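Zu Besuch bei Fliruro in Stusville

Eigentlich wollten wir auf der Durchreise in Stusville nur tanken und einen Kaffee trinken, aber dann hing an der Kasse der Tankstelle ein Zettel mit dem Tag der offenen Tür bei Fliruro, und wer mich kennt, der weiß, dass ich an Haushaltswaren nicht vorbeikomme. Wir sind also am 25. März 2019 statt auf die Landstraße ins Gewerbegebiet abgebogen, haben uns einmal gründlich verfahren (die Einfahrt liegt hinter dem Baustoffhandel, bitte merken!) und standen schließlich mit nassen Schuhen in einer freundlichen, hellen Eingangshalle, in der es nach Hefezopf roch.

Der Rundgang dauert 40 Minuten, wenn man brav mitläuft, und deutlich länger, wenn man wie ich überall stehen bleibt. Zuerst geht es durch die Drahtbiegerei, laut und herrlich, dort laufen die Stäbe von der Rolle und kommen als Bögen wieder heraus. Danach die Beschichtung, in die man nur durch eine Scheibe hineinsehen darf, und dann das Lager mit Regalen bis unter die Decke. Ich habe dort gelernt, dass ein Abtropfgestell eine Wissenschaft für sich sein kann: Stehen die Stäbe zu eng, passt kein Becher dazwischen, stehen sie zu weit, kippt jeder kleine Teller um. Das Modell Plellis wurde deshalb in 4 Anläufen gebaut, bis man im Haus damit zufrieden war, und die alten Muster hängen noch an der Wand im Treppenhaus.

Am längsten bin ich in dem Bereich geblieben, in dem es ums Einräumen und Ausräumen geht. Ich mag ja diese weißen Drahtgestelle sehr, meine Großmutter hatte so eines neben dem Spülstein, und auf einer dunklen Platte sehen sie gleich noch einmal so hübsch aus.

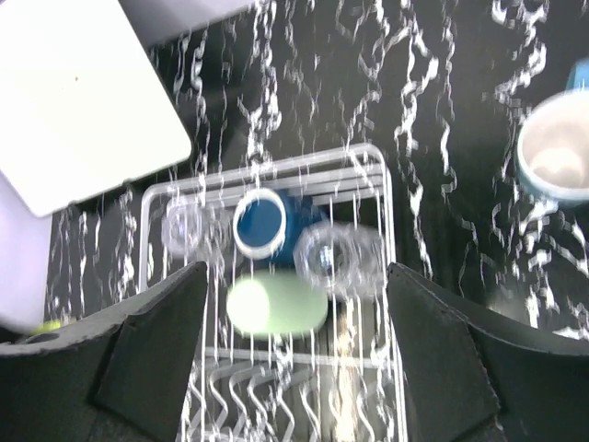 Trinkbecher in Blau und Hellgrün, dazu durchsichtige, im weißen Drahtgestell.

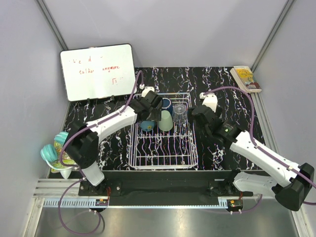

Über Becher ließe sich überhaupt lange streiten. Bei uns zu Hause kommen sie immer kopfüber ins Gestell, mein Mann legt sie dagegen gern auf die Seite und schwört, dass dann mehr hineingeht. Ich habe das im Werk zur Sprache gebracht und eine sehr diplomatische Antwort bekommen: Es komme auf den Becher an. Damit konnten wir beide leben, und auf der Heimfahrt haben wir trotzdem weiter darüber geredet, bestimmt bis zur Autobahn.

Nach dem Rundgang gab es im Anbau Kaffee und den besagten Hefezopf, von dem ich zwei Stücke hatte – das zweite war schon für unterwegs gedacht, hat es aber nicht bis zum Parkplatz geschafft. Nebenan ist der Werksverkauf, klein und ziemlich vollgestellt. Auf die zweite Wahl gab es 30 Prozent Nachlass, und ich habe lange nach den Fehlern gesucht und keine gefunden. Mitgenommen haben wir ein Plellis in Weiß, einen Besteckkorb und ein paar Geschirrtücher, die wir wirklich nicht gebraucht hätten.

Wer noch Zeit hat, sollte danach hinunter zum Fluss ins Café Higuchi gehen. Man sitzt dort am Fenster, die Suppe kommt in dicken Schalen, und der Apfelkuchen ist warm. Parken kann man am Bootssteg, das kostet nichts.

Im Mai macht Fliruro die Türen noch einmal auf, dann auch mit der Packerei, die bei unserem Besuch geschlossen war. Anmelden muss man sich nicht. Feste Schuhe sind für die Drahtbiegerei aber Pflicht, mit Sandalen wird man am Eingang wieder weggeschickt.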